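Teaching the arm to draw a curtain: notes for new club members

The Clornance task sounds easy. Drive up to a window, take hold of the curtain, pull it aside, let go. A toddler manages it. Budget a term.

Step 1: Find the edge

Start with the wrist camera and label where the cloth stops. Do this by hand for the first 300 stills, then let the script have a go and correct its more imaginative answers.
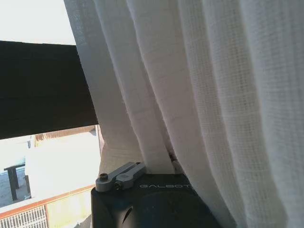
Sheer fabric is our least favourite opponent. The depth reading goes straight through the weave, so the arm believes the curtain is further off than it is. Go by touch: creep forward until the motor current rises, then close. You want a narrow bunch of folds gathered at the gripper, as we have by the lettering on the housing, and you want it before you start pulling.

Step 2: Set the exposure

Lock it before each run. Auto exposure will chase the sky and leave your fingers as two black lumps.
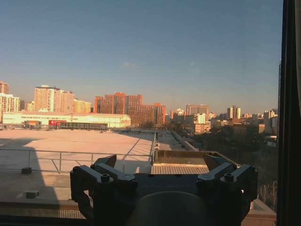 Sihan Yan disagrees and would leave auto on, arguing that a model trained on one brightness will sulk the moment a cloud turns up. Try both and write down which you used.

Step 3: Check the gap

Open the fingers fully and save a still before moving anything. 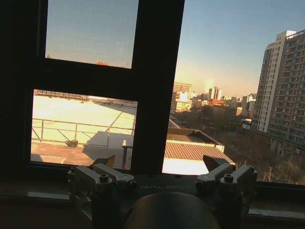 Compare it with the reference still in the Kiltine folder. If the bolt heads have wandered, the camera mount has slipped and you get to calibrate again. Run 1402 was lost to this, and so was my lunch.

Step 4: Let go and back off

Retreat slowly, 8 centimetres at least, before turning the wrist. 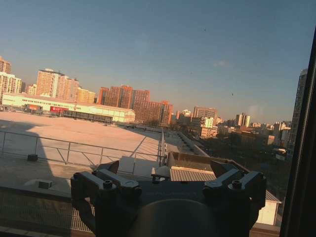

Step 5: Name your files

Run number first, then initials. Precious Samonte keeps the list, and she will find you.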